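Print this page
E-mail this page
Search reports Go

Filed under: Household robotics > Interim reports > Tidying and small-object handling

Interim progress report: Can a general-purpose arm keep a living room tidy?

Prepared for the Prata fund by Judite Gouveia, Sasimcombe
2024-01-21

1. Scope of this report

The grant supports a study of whether a single arm with a parallel gripper can carry out ordinary household chores at a standard a tenant would accept. Three chores were named in the application: clearing a low table, wiping it, and returning small objects to a fixed place. This report covers the first and third. Wiping is deferred to the next period for the reasons given in section 5.

All work so far has been done in simulation. The house model was supplied by Olterska and is used with its original furniture and lighting. Transfer to the physical test flat at Mistholm is planned for June.

2. Work completed

The control software was moved to the new simulator build and the grasp planner was rewritten to accept a target given as a short phrase. The old planner required a marked bounding volume for each object, which no household would supply.

We then ran 600 trials of the clearing chore. Each trial begins with one small object on a table or on the floor. The arm has to find it, pick it up and set it down at a named location without striking the furniture. A trial is ended after 40 seconds of motion, excluding planning time. Trials in which the planner returned no path are scored as failures.

Of the 600 trials, 111 ended in failure. We consider this too high for unattended use. A tenant who has to retrieve an object from under a sofa after one attempt in five or six will go back to doing the chore by hand.

The room and the gripper used in the current series are shown here.
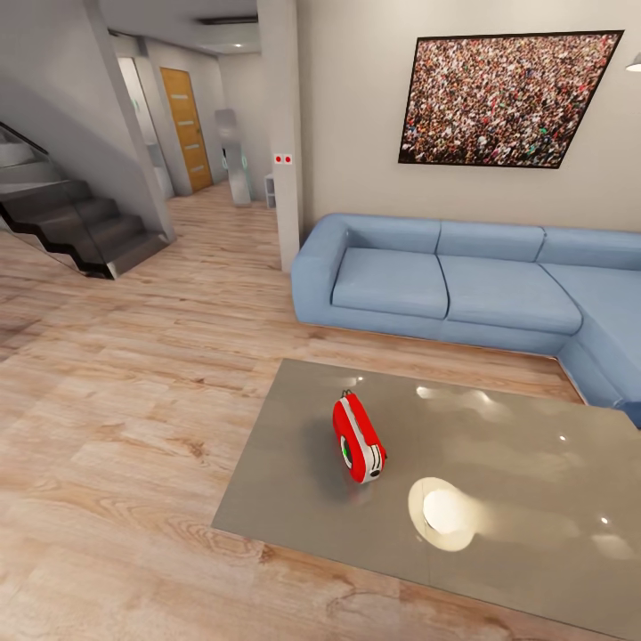
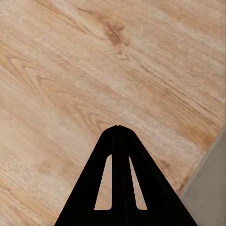 Failures fall into two main groups, perception and contact. Perception failures are concentrated on polished surfaces, where the depth estimate is least reliable. On the coffee table in the living room the red object throws a faint pinkish reflection onto the glossy top, and the ceiling fixture appears as a bright circle nearer the middle. The segmentation step sometimes merged an object with its own reflection, which lowered the estimated base of the object and drove the fingertips into the table. In other trials a highlight was returned as a second candidate object. A filter that rejects candidates with no measured height has been added and removes most of the second kind. It does little for the first kind.

Contact failures happen after a correct detection. The fingers close on a curved side, the object rotates, and it leaves the grasp during the lift. Small rounded items are the worst case. Flat items such as cards and coasters are a separate problem, as the fingers cannot get beneath them, and we have left them out of the trial set for now. The omission should be kept in mind when the failure count is compared with results from other groups.

3. Wood-grain surfaces

Wood grain was expected to be easy for the detector and was not entirely so. Dark knots are picked up at low confidence as small brown objects. The knot on the light surface in the gripper view is typical of the pattern that causes this. Raising the confidence threshold suppresses these detections but also loses real objects of similar color. We have kept the threshold where it was and added a second look from a different height before the arm commits to a descent. The second look adds up to 2 seconds per trial.

The edges of tabletops are handled better. The planner treats any drop in surface height as a boundary and keeps the release point well inside it. No redesign is proposed there.

4. Assessment against the grant question

The question put to us was whether machines can do these chores yet. For the clearing chore, on the evidence of simulation, the answer is that they can do it under supervision. The arm completes most single-object trials and its motion near furniture is acceptable. It does not recover well. When an object is dropped, the software restarts the whole task and searches the room again, even where the object has come to rest close to the fingers.

Rooms with several objects have not been tested. Neither have rooms with people or pets in them. We would advise against quoting the present results as a measure of readiness for the home.

5. Deviations from plan

Wiping was scheduled for this period. The contact model in the simulator does not give believable forces for a cloth dragged over a hard surface, and a policy tuned against it would have to be tuned again on hardware. We ask that the wiping chore be moved to the Mistholm phase. The change has no effect on the total budget.

The staff allocation is unchanged. Computing costs were higher than forecast because of the added second look, and the difference was covered from the travel line.

6. Work for the next period

- Separate an object from its reflection before estimating its base.
- Add a local retry after a dropped object, with no return to the start position.
- Repeat the trial series with the same object set and the same time limit.
- Extend the set to flat items, reported separately.
- Agree with Mistholm on the mounting height for the physical arm and on a stop procedure.

The per-trial logs and the object list are held at Sasimcombe and can be sent to Prata on request. The mounting drawings are still awaiting comments from Mistholm.

Print this page
E-mail this page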